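Grasp planner switches between two identical cubes mid-approach — how do I lock the target?

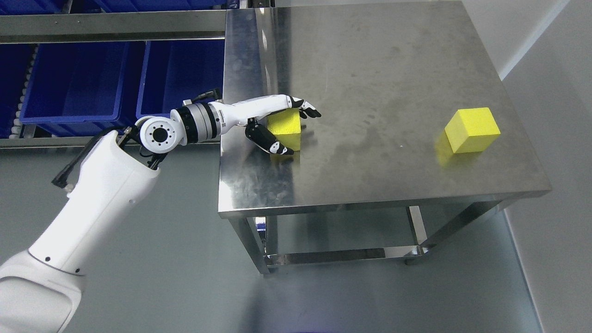
2 min read

Asked in Motion and Grasping by Thenmozhi Nair

We run a single arm with a multi-fingered hand over a stainless steel table. The objects are yellow foam cubes, similar size, one near the left edge and one over toward the right. Pose estimates come in at 30 Hz from the head camera and the planner (Hegde, default config) replans on every update.

When the hand gets close to the left cube, the goal sometimes jumps to the right one. The log shows both cubes with nearly the same score, and the IDs swap. It happens more in April sun than it did over the winter, so I suspect the table surface. I already raised the minimum confidence. That made the detector drop the near cube completely once the fingers were over it.

Is there a setting for this or do I have to write my own tracker?

Answer from Balakrishnan Raju (accepted)

You have two problems. Fix the IDs first.

The default matcher assigns IDs by score order, so two equal cubes will swap whenever the scores cross. Change it to nearest position and set the gate to 25 mm. Your cubes are much farther apart than that.

Then stop replanning to a live target. Copy the pose when the approach starts, store it as a fixed goal, and only accept updates for that ID until the hand is within pregrasp distance. After that ignore vision and close on joint torque. The fingers are going to hide the cube whatever you do, and a held pose is better than a bad one. Set the track timeout to 700 ms or the ID will expire while it is covered.

Put your confidence value back where it was.

Answer from Maj-Britt Viklund

Agree with the above. Also check for reflections. Polished steel gives you a faint yellow copy under each cube, and a color mask will happily merge it with the real one — the centroid drops and the pose drifts toward you. I crop everything below the table plane in the point cloud before clustering, and throw out clusters under 3,000 points. That number depends on your camera, so plot yours first.

Answer from Dinesh Suvarna

can you just use one cube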